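May 12, 2022

Flu serology, Ellham samples, second plate run.

Picked up where we left off in April. The Adstead batch is finished and boxed, so today was only Ellham. Sera came out of the minus 80 first thing and thawed on ice. Two tubes had cracked lids. I moved the contents to fresh tubes and relabelled them, and both are marked with a star on the sheet. If they read oddly, drop them.

Haemagglutination inhibition, same method as before:

- RDE overnight at 37, then 56 for 30 minutes to kill it off
- starting dilution 1 in 10, doubling across the plate
- virus at 4 HA units per 25 microlitres, back-titrated before use
- turkey red cells, 0.5 per cent, read at 30 minutes

Back-titration came out one well high the first time. Diluted the virus again and repeated it, and it was fine. Please write the corrected dilution on the lid of the stock box and not on a sticky note. The last note came off in the freezer.

Cells were a bit old. The buttons in the control wells were still tight, but I would not push this bottle past the end of the week. New one is on order from Olszewski.
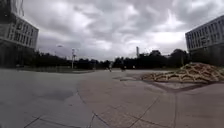 *Paved area between the two buildings, overcast.*

Readings. Most of the H3N2 titres sit between 20 and 80. 13 sera were under 10 and go down as 5 for the geometric mean, as agreed. One serum read over 1,280 and I have set it aside to run again from a higher starting dilution. I don't believe it yet. The tube next to it on the rack was also high, so it may be carry-over from my pipetting in row C.

The H1N1 plates were cleaner. No odd wells, and the repeat of the control serum landed on the same titre as last time.

The total on the Mustska database is now 2,639 records, counting the Adstead ones. There is still a mismatch in how age is entered: one site gives date of birth and the other gives age at bleed. I have not changed anything. Whoever does the merge should keep both columns and make a third.

Ran out of V-bottom plates at the end of the afternoon. There are U-bottoms in the cupboard but please don't mix them within a run, the buttons look different and the reading drifts. 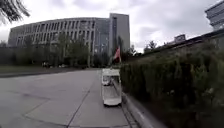

Do the under-10 sera need repeating before we report them?

Only the ones where the serum control well was unclear. The rest had a clean control and can stand as they are.

Still to do:

- rerun the high serum and its neighbour, fresh tips for every row
- pre-absorb the sera with cloudy control wells using packed turkey cells, then repeat
- aliquot the remaining control serum at 200 microlitres, since we keep thawing the large tube
- ask Ellham if the vaccine history sheet covers the last season or only the one before

On that last point, their form has a box for "flu jab this year" with no date next to it. Somebody bled in spring could mean either. I have coded these as unknown for now.

RDE for the next set went on at ten past five, in the left-hand water bath. The right-hand one is reading a degree low.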